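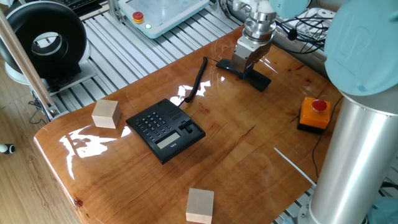

The Fodstead Tabletop Challenge is an annual student robotics competition in which teams program an industrial arm to handle ordinary household and office objects. It is run by the Fodstead Technical Institute and takes place in March. Entry is open to students in their second year or later, in teams of up to four.

Format

Each team works at a bench with a single robot arm, a two-finger gripper and a teach pendant. An emergency stop must be within reach of the operator at all times. Objects are drawn from a list published in January and have included desk telephones, wooden cubes, mugs and staplers. Telephones with coiled cords were added in the fourth edition and are rated among the harder items, as the cord can catch on the gripper or pull the handset out of its cradle.

A round lasts 14 minutes. Teams may adjust their programs between rounds but may not touch the objects once the clock has started. Judges place the objects by hand from a printed layout that the teams have not seen.

Scoring

Up to 500 points are awarded in each of four rounds, for a maximum of 2000. Points are given for lifting an object, moving it to its target and releasing it upright. Dropping an object costs half its value. Pressing the emergency stop ends the attempt in progress but carries no penalty, a rule dating from the second edition.

History

The competition began as a final project for the institute's automation course and was opened to other schools two years later. The most recent edition drew 22 teams. The winning team receives the Kaczmarczyk Cup, named after the workshop building where the first rounds were held. Plinadus, a maker of gripper parts, supplies replacement fingers.

See also

Multen Student Robot League
Pick and place
Robot end effector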